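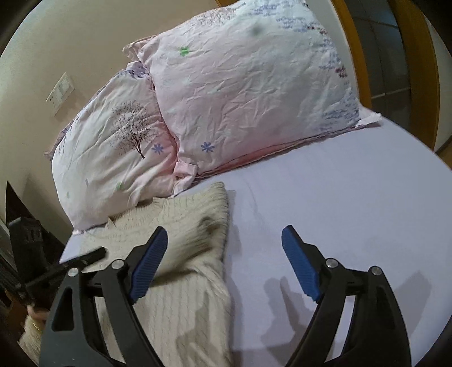
Fingers open wide over the cable knit. The pivot screws are the four round silver heads, two on each arm.

From: Bohdana Symonenko
To: Ondside users list
Date: Jul 22, 2026
Subject: Re: Skeltau hand tool, one finger closes later than the other

Hello Haworth group, hello all,

I answer between your lines, and after that I write the full procedure as we do it here, because two other people asked me for it off the list. Please excuse my English if some part name is not the correct one.

> We have two of the Skeltau hand tools and one of them started
> to close unevenly. The left finger arrives first, then the right
> one follows with a small jump.

We had the same on our older tool. In our case it was the pivot screws of the finger that jumps. One was too tight and the other one on the same arm was almost free. Together they make the linkage wait a little and then move all at once.

> We tightened everything and it became worse. Now it does not
> open fully by itself.

Yes, it will not open if the pivots are tightened like normal screws. They hold the joint, but the joint must still turn. Please loosen all four and begin again from the start, do not try to correct only one.

> The pads also look shiny in the middle. Do you clean them or
> replace them? And do you recalibrate the width after each
> pad change? The Tosar sheet says nothing about this.

We clean first and replace only if cleaning does not help. And yes, we recalibrate after each pad change, also when only one pad was changed. I know the Tosar sheet, it is for the older fingers and I would not follow it for the screws.

Now the procedure. You need the small hex key, a soft brush, a cloth without fibers, isopropyl alcohol, and thread locker of the weak type. Please not the strong type. I used it once and I had to throw away an arm.

Pivots

Put the tool on a table with the fingers pointing away from you. Loosen the four pivot screws half a turn each. Open and close the trigger several times, slowly. If you feel scratching already now, with loose screws, then the problem is dirt or a damaged hole in the plastic, and you should take the arm off and look.

If it runs clean, tighten the two screws on the left arm until you feel the first resistance, then go back one eighth of a turn. Close and open. The finger should return by its own spring with no help. Then do the same with the right arm. Only when both arms return equally you take the screws out one by one and put a very small drop of thread locker on the end of the thread. If you take out two at the same time the linkage moves and you lose the setting. I mark each screw head with a pen line, so I can see later if it has turned.

We check the pen lines every 145 recordings. The last time one screw moved before this, it was the outer one on the right arm, and it was my mistake – I had not waited for the thread locker to dry.

Pads

Brush along the grooves, not across them. Most of what comes out is textile fiber. After that wipe with alcohol and wait until it is dry before you close the fingers, otherwise the pads can stick to each other and the edge lifts up from the plastic.

To know if a pad is finished, I close the tool on a strip of knitted fabric and pull the fabric by hand. A good pad holds until the fabric stretches. A finished pad lets it slide away without stretch. Our first pair was changed after 995 recordings and the second pair lasted 1119. I suppose the difference comes from the fabrics, but two pairs are not much to say something sure.

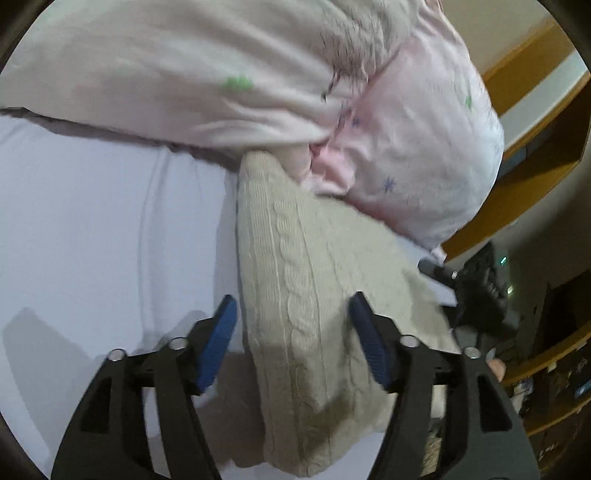
Jaws open with the knit between them and the pink pillow behind.

When you glue a new pad, check from the side that both pads start at the same height on the finger. If one is higher, it touches the bed earlier than the other one and the operator begins to tilt the wrist without noticing. We found this in our own data very late.

Width calibration

Do it after the pivots and after the pads, in this order. Fully closed, fully open, then closed again, and hold each position for nine seconds. The second closed value must be the same as the first one. If it is different, some pivot is still tight and the calibration should be thrown away. Please do not save it "for now". I did so once and then used it for a week.

After this I always make one try on a real object before I return the tool to the operators. A table is too easy. For me the best try is thick knit on a soft bed, with a pillow next to it, because the fingers must open wide, come down on both sides and close on something that gives way. If one finger is late you see it immediately: the fabric is pushed to one side before it is gripped. Check at the same time that the pads do not drag the sheet together with the knit. If they drag it also with a light touch, look again at the height of the pads.

Look at the finger openings too. Loose threads like to go in the cut-outs near the base, and a thread which is wound around a pivot feels exactly like a screw that is too tight. I lost half a day with this.

To your question about spare arms: we have one complete left arm that we do not need before August and I can send it, but first please try to set the screws. From your description I do not think the arm is broken.

If it still jumps after all this, write me which finger, and if it jumps when opening, when closing, or both. It would help also to know if it happens with the arm taken off from the other one – then we know the trigger side is fine.

One thing I do not know myself: does somebody on the list use grease on the pivots? I have always left them dry, but the plastic of our older tool is a little worn around the holes.

Best regards,
Bohdana Symonenko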